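Print this page
E-mail this page

Reading a Sales Claim
Handout for week 2, Consumer Math and Media

Most of you will never be asked to prove a product works. You will be asked to believe it several times a day. These notes cover three kinds of claim that sound like evidence and usually fall short of it. Bring them to class, marked up.

1. "Up to"

Grasteo sells window film. Its flyer says the film cuts cooling bills by "up to 34 percent." Read that again slowly. A home that saved nothing fits the sentence. So does a home that saved 3 percent. The only home the sentence rules out is one that saved more than 34, and no buyer would complain about that.

Ask for the middle house, the one with half the savings above it and half below. If the seller has the best number, the seller has the others too. I have written to three firms asking for theirs. Two sent me a coupon.

2. "Compared to"

Kanis says its laundry powder gets shirts cleaner. Cleaner than what? The small print says "than water alone." I would hope so. A fair test puts the new powder against the one already on your shelf, in the same machine, at the same setting, with the same stain. Change two things at once and you can't say which one did the work.

Watch also for a comparison with last year's version of the same product. It may well be true. It also admits something about what they were selling you last year.

3. "People like you"

The Godoy mattress survey says buyers slept better after a month. It had 17 replies. The report does not say how many forms were mailed out, and that is the number I want. People who hated the mattress had sent it back by then and were off the list. Those who kept it had paid for it, and few of us enjoy telling a stranger we wasted our money.

A small survey can still be worth reading. It should tell you who was asked, who answered, and who paid for the stamps. I'm suspicious of any report that gives a result to one decimal place and leaves out all three.
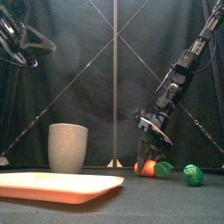 HURNBY, May — Notes revised for the spring section. The reading on averages has moved to the next handout.

For next class

Find one printed claim with a number in it. A cereal box will do. Copy the exact words, small print included, then write down the weakest result that would still make the claim true. Keep it under a page. Do not look up the company's reply to its critics until you have finished your own.

Late work loses a grade step. "Up to" a grade step is not an option.

Print this page | E-mail this page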